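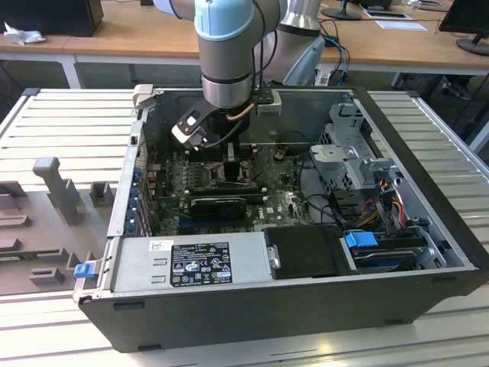
One comment on the draft of this chapter, from a reader who had got as far as page 2, was that nobody needs to learn how to hold a robot's hand, and that if a person can do a job they can surely show a machine how it goes. I've kept that remark pinned over my desk ever since, because I used to think exactly the same thing.

# Chapter 16: Showing the Robot What You Mean

I got my first taste of this on a project called Mosquera, where we wanted an arm to do small jobs inside desktop computers. I'd been taking computers apart since school. How hard could it be to pass that on? I sat down one Tuesday, moved the arm through what I thought was a perfectly clear lesson, and produced a recording so full of dithering that the learning software (we used a package called Dradau) copied my dithering beautifully and very little else!

So let's start with the two main ways of giving a **demonstration**.

- **Kinaesthetic teaching**: you take hold of the arm and push it through the task yourself. You feel the weight of it, and you feel it when something catches.
- **Teleoperation**: you stand back and drive the arm with a second device — a joystick, a headset controller, or a smaller "leader" arm whose joints the big one follows.

I'm fond of the first for slow, simple movements. Your own hands do get in the way of the cameras, though, and pushing a stiff arm around is tiring work. For anything fiddly, like reaching down to a processor socket with metal walls and cables close by, I'd sooner teleoperate. You soon miss your sense of touch, mind you. With most rigs you're judging contact by eye, and a view from the wrist becomes your best friend for the last little stretch. 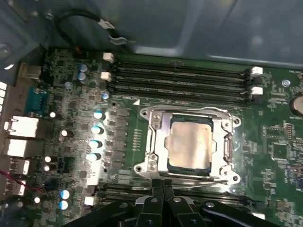

Should you throw away a demonstration in which you fumbled? Keep it if you recovered and finished the job, and label it as a recovery; a learner that has only ever watched perfect runs has no idea what to do once it drifts off course.

Then there's the matter of how many to record. For Mosquera we gathered 275 demonstrations of a single task before I was happy, and a later project at Ultura went past 1,000. I wouldn't treat either as a target. Vary the starting position of the arm, shift the case a little between runs, and look at what the learner does before you record another big batch.

Before you read on, try Exercise 16.1 with the Bemomon simulator. Drive the gripper down to the marked point twice, once quickly and once at a crawl, then plot both paths on the same axes. Hang on to the plots — we'll need them in the next section, when we look at pauses and why they cause such trouble.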